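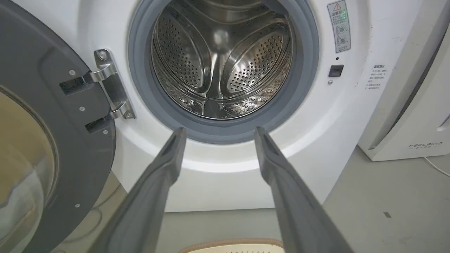
Said Ezzat demande s'il faut laisser le hublot ouvert même quand la machine doit resservir dans l'heure, et si un joint qui a l'air propre peut quand même sentir mauvais. Oui aux deux questions. On y revient aux points 2 et 5.

Centre Shehata – Entretien du linge et des textiles
Séance 6 : le lave-linge à chargement frontal, contrôle et entretien courant
Salle 124
Formateur : Younes Morsy

À avoir avec soi : le cahier de suivi, deux chiffons, une lampe de poche, une bassine plate, une brosse souple. Le manuel Ostberg est consultable sur place, le chapitre utile commence à la page 163.

1. Rappel de vocabulaire

On emploie souvent « tambour » et « cuve » l'un pour l'autre. Dans ce cours, on les distingue. Le tambour est la partie métallique perforée qui tourne et dans laquelle on met le linge. La cuve est l'enveloppe étanche qui l'entoure et qui retient l'eau. On ne voit pas la cuve en temps normal. Quand un petit objet « disparaît dans le tambour », il est en général passé entre le joint et le bord du tambour et se trouve dans la cuve, ou plus loin, vers la pompe.

Le joint de hublot (on lit aussi « manchette » ou « soufflet ») relie la cuve à la façade. Il est en caoutchouc et forme plusieurs plis. La lèvre est le bord contre lequel le verre vient s'appuyer.

Les aubes sont les reliefs à l'intérieur du tambour. Elles soulèvent le linge à chaque rotation et le laissent retomber dans le bain. Certaines sont en plastique, d'autres en tôle perforée comme le reste du tambour. Une aube qui bouge sous la main est à signaler, on n'essaie pas de la refixer soi-même.

Le hublot désigne la porte complète : le cadre, le verre et la charnière. Le verre est bombé vers l'intérieur pour repousser le linge et l'empêcher de se coincer dans le joint.

2. Contrôle avant chargement

Le contrôle se fait machine arrêtée, hublot grand ouvert. Avec l'habitude il prend moins d'une minute.

Passer la main à plat sur l'intérieur du tambour, lentement, puis tourner le tambour d'un demi-tour et recommencer. On cherche une bavure, un fil métallique pris dans une perforation, une agrafe. Les perforations sont petites, une armature de soutien-gorge passe très bien par le bord du joint et peut ressortir ensuite par un trou. Si quelque chose accroche le chiffon, cela accrochera aussi le linge.

Écarter les plis du joint avec les doigts, en commençant par le bas. C'est en bas que s'accumulent l'eau, les peluches, les cheveux et les pièces de monnaie. Le haut du joint est presque toujours propre, il ne renseigne pas sur le reste. Un joint peut donc paraître net de face et garder un dépôt gris dans le pli du fond. C'est la réponse à la question de Said Ezzat : l'odeur vient du pli caché et parfois du bac à produits.

Essuyer le verre du hublot et la partie du joint qui le touche. Un peu de calcaire ou de lessive séchée à cet endroit suffit à faire une fuite lente, qu'on remarque seulement quand le sol est mouillé.

Regarder le sol devant la machine. Une trace ancienne ne veut pas dire qu'il y a une fuite, mais on la note dans le cahier pour pouvoir comparer la fois suivante. Si l'on hésite, on essuie, on lance un rinçage court et on regarde de nouveau.

3. Charger correctement

La capacité indiquée par le fabricant est donnée pour du linge sec et pour le programme coton. Pour les synthétiques, compter la moitié, pour la laine moins encore. Sur une machine de 6 kg, une charge de coton remplit le tambour sans être tassée : on doit pouvoir glisser la main à plat entre le linge et le haut du tambour.

Pièces à surveiller :

Housses de couette : les fermer avant lavage, sinon tout le petit linge finit dedans et ne se rince pas.

Vêtements à fermeture éclair : fermer la glissière, retourner le vêtement.

Tabliers : nouer les liens ensemble, sans serrer.

Chaussettes et petites pièces : dans un filet, surtout si le bas du joint est large.

Tapis à dos caoutchouté : non, sauf indication du fabricant. Le dos se délite et bouche le filtre.

Un seul article lourd dans un tambour vide est une mauvaise charge. Au moment de l'essorage, il se plaque d'un seul côté et la machine vibre, ou bien elle renonce et s'arrête avec le linge trempé. Ajouter deux ou trois serviettes pour équilibrer.

4. Lire la machine de l'extérieur

Beaucoup de stagiaires vont droit au bandeau de commande. Le reste de la carrosserie donne pourtant des renseignements utiles, à condition de se baisser.

La plaque ou l'autocollant technique indique selon les modèles la tension, la puissance, la pression d'eau admise, la capacité et la vitesse d'essorage. Sur une machine importée, le texte peut être dans une autre langue que la nôtre. Les unités se lisent quand même : kg, V, Hz, W, MPa. On recopie ces valeurs telles quelles dans le cahier, sans les interpréter. Si une valeur est illisible, écrire « illisible » et laisser la ligne en place.

L'étiquette énergie sert à comparer des appareils au moment de l'achat. Elle ne dit rien de l'état actuel de la machine. Attention aussi à ne pas comparer directement les classes de deux pays différents, les échelles n'étant pas les mêmes.

La trappe de service se trouve d'ordinaire en bas de la façade. Derrière, selon les modèles, on trouve le filtre de vidange et parfois un petit tuyau pour vider l'eau résiduelle.

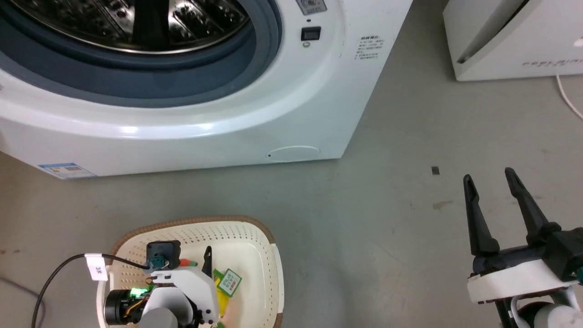 Fig. 2 – Le bas de la façade : étiquette énergie près du sol, trappe ovale vers la droite.

L'emplacement de la trappe change d'un modèle à l'autre : à droite, à gauche, parfois derrière une plinthe. Avant de tirer dessus, chercher l'encoche ou le point d'ouverture. Une trappe en plastique forcée du mauvais côté casse au niveau de ses ergots et ne tient plus jamais bien.

Vérifier enfin le passage des câbles au sol. Un câble ne doit être ni pincé sous un appareil, ni tendu, ni posé là où l'on met la bassine. S'il gêne, le déplacer avant de commencer et le remettre ensuite à sa place.

5. Entretien après usage

Laisser le hublot entrouvert entre deux lavages, même rapprochés. Dans un local où l'on circule beaucoup, le laisser entrebâillé d'une largeur de main suffit, et personne ne s'y cogne. Laisser aussi le bac à produits tiré de quelques centimètres.

En fin de journée, essuyer le joint, bas compris, avec un chiffon sec. Le chiffon part au sale, on ne le garde pas posé sur la machine.

Une fois par semaine, sortir le bac à produits et le rincer à l'eau tiède. Brosser le logement du bac, surtout le plafond, où l'adoucissant forme une croûte.

Une fois par mois, lancer un cycle à vide à 60 °C au moins, avec un peu de lessive en poudre ou avec le détartrant Plillosix du placard. Jamais les deux dans le même cycle. Pas d'eau de Javel sur le joint : elle le blanchit en surface et le durcit à la longue. Le vinaigre blanc est toléré de temps en temps sur le verre, on évite d'en laisser stagner dans les plis.

Nettoyage du filtre, tous les mois également :

Éteindre et débrancher. Fermer l'arrivée d'eau.
Attendre que l'eau ait refroidi si un cycle chaud vient de se terminer.
Ouvrir la trappe, poser la bassine plate au ras de la façade et un chiffon par-dessous.
Si un tuyau de vidange est présent, vider par là d'abord.
Dévisser le filtre d'un quart de tour, laisser couler, resserrer quand la bassine est pleine, vider, recommencer.
Sortir le filtre, le rincer, regarder dans le logement avec la lampe.
Revisser à fond, rouvrir l'eau, rebrancher, lancer un rinçage et surveiller la trappe.

L'erreur habituelle est d'enlever le filtre d'un coup. Il y a toujours plus d'eau qu'on ne pense.

6. Choix de l'essorage

Une vitesse élevée raccourcit le séchage mais marque les plis. Pour le linge de travail courant de l'atelier, on règle à 900 tours par minute et on sort le linge tout de suite. Les chemises gagnent à être essorées moins vite, les serviettes supportent davantage. Pour la laine et les rideaux, suivre l'étiquette d'entretien, et dans le doute prendre la vitesse la plus basse proposée.

Un bruit sourd et régulier à l'essorage vient souvent d'une charge mal répartie. Si le bruit revient à vide, ce sont plutôt les pieds mal réglés ou les amortisseurs. Les pieds, on peut s'en occuper : poser un niveau sur le dessus, tourner le pied concerné, bloquer le contre-écrou. Le reste est pour le technicien de Tresstead.

7. À préparer pour la séance suivante

Recopier dans le cahier les indications techniques d'un lave-linge auquel vous avez accès, chez vous ou ailleurs, et noter où se trouve la trappe du filtre. Relever aussi le nombre et la matière des aubes. Ceux qui n'ont pas accès à une machine travailleront à partir du manuel Ostberg.

Lire les pages sur les symboles d'entretien, nous commencerons par le tri. Apporter un vêtement dont l'étiquette vous pose problème. Les cahiers sont à déposer dans le bac à l'entrée de la salle 124.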